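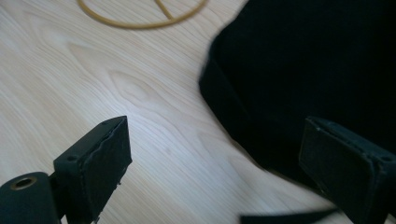
Pale wood with a nice oval in the grain.

How to oil a wooden table without making a mess of it

5 August is a silly time to start a big job, I know, but the windows are open and the smell clears faster, so off we go. I've done four tables now and got the first one badly wrong (sticky for a fortnight!), so most of what follows I learned the hard way.

What you need

A tin of hardwax oil in a clear or "raw" finish. I use the Omano one, 400 ml, and there's always plenty left over. Then sandpaper in 120 and 180 grit, a few old cotton T-shirts cut into squares, a vacuum with a brush head and a pair of gloves. White spirit for cleaning up if your tin says so.

Sanding

Clear everything off and give the top a wipe with a damp cloth. Let it dry overnight. Start with the 120 and go along the grain, never across it, because scratches that you can't see now will jump out at you once the oil is on. Go gently round knots and swirly bits, where the grain changes direction – I just follow the curve by hand and leave the electric sander out of it. Then do the whole lot again with the 180.

Vacuum, wipe, vacuum again. Yes, really.

First coat

Stir the tin, don't shake it. Pour out a blob the size of a two pound coin, rub it in with a cloth and keep spreading until it won't go any further. You want it much thinner than you think. My neighbour Esmaeil Shojaei did his with a brush and had to sand the lot back.

Wait fifteen minutes, then take a clean cloth and buff off anything still sitting on top. Look at the surface sideways towards a window and you'll soon spot the shiny patches you missed.

Second coat

Leave it overnight, longer if it's January and your kitchen is like mine. Rub it very lightly with a bit of worn 180, dust it off and do the same again, even thinner this time. Two coats is enough for most tables.

Please don't ball up the oily cloths and chuck them in the bin, as they can heat up and catch fire. I soak mine in a bucket of water, then lay them flat outside to dry.

Keep hot pans and wet glasses off it for a week. After that, a small top-up once a year on the bits that look dull.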